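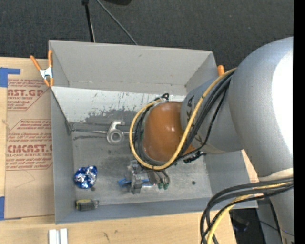

Why does the Find Friends list on Ullow keep suggesting people a member has already removed? The suggestion job reads the contact import table, and removing a friend never touches that table.

That was the ticket, anyway. Writing up what I got through on Monday so Pejman can pick it up without having to ask me.

Background for Mingxuan, who wasn't on the thread. A member uploads their address book when they sign up. We hash the emails and phone numbers, match them against existing accounts, and keep the matches in contact_import. The nightly job scores each match and writes the top 40 into suggestions. When someone unfriends a person, we delete the row in friendships and that's the end of it. The next night the job sees a match with no friendship and a high score, and back it goes to the top of the list. Support has been telling people to block instead, which works but is heavy-handed. One member wrote in to say she didn't want to block her brother-in-law, she just didn't want to be offered him every morning.

Reproduced it on the test server with two accounts, Golnar's and mine. Added, removed, ran the job by hand, and I was back in first position on her list. Did it again with the contact import deleted from her settings page and I still came up, lower down. So there's a second path. It's mutual friends. The mutual friends scorer doesn't look at removals either.

What I tried, in order:

Filtered on the client. Hid anyone in the removed list when the page draws. Looked fine on the web, but the phone app gets its suggestions from the digest endpoint and didn't change. Backed it out.

Added a removed_at column to friendships and stopped deleting the row. Broke the friend count on the profile page, which counts rows without checking anything. Kaan found the same count copied into the birthday reminders and the event invite picker. Fixable, but it's a bigger change than I want to make in December with half the team away.

New table, suggestion_mute, with member id, other id, reason and a timestamp. Unfriending writes a row for the person who did the removing. Both scorers check it before they write. This is the one I've kept. It's on the branch and the tests pass, apart from the old digest test that was already failing.

Run time on the test data went from 14 minutes to a bit longer with the check done per pair. Moved the check to a single join at the end and it came back to 14. The join needs an index on both ids. Don't leave it off the migration, I did the first time and had to kill the job.

Open questions.

Should the mute go both ways? At the moment if I remove Golnar, she stops being suggested to me, but I can still be suggested to her. Amirhossein thinks that's a bad idea, as it gives the other person a nudge to send a request that was turned down in effect already. I lean the same way but would like Golnar's view from the support side before I change it.

Should it expire? The dismiss button on a suggestion card lasts 40 days. My feeling is a removal should last until the member searches for the person by name and adds them again. Adding does clear the mute row, I checked that.

Backfill. We have no history of removals because the rows were deleted. The only trace is in the activity log, and Dillisent only keeps that for us for a limited time. I pulled what there was and got more than 800 removals that can be matched to live accounts. Worth loading. The script is in the tools folder next to the old import cleaner. It's slow and prints too much.

Also noticed, not fixed: the privacy page says that deleting imported contacts takes effect "straight away". The suggestions themselves stay until the nightly job has run, so a member who deletes their contacts at lunch will see the same faces until the next morning. Either we clear the suggestions on delete or we change the wording. Changing the wording is quicker. Raised a ticket for it and put Kaan's name on it.

For Pejman - branch is mute-on-remove, migration is separate, run the migration first. The test accounts are still friends with each other at the moment, so remove one before you start. Ask me for the login if the saved one has lapsed.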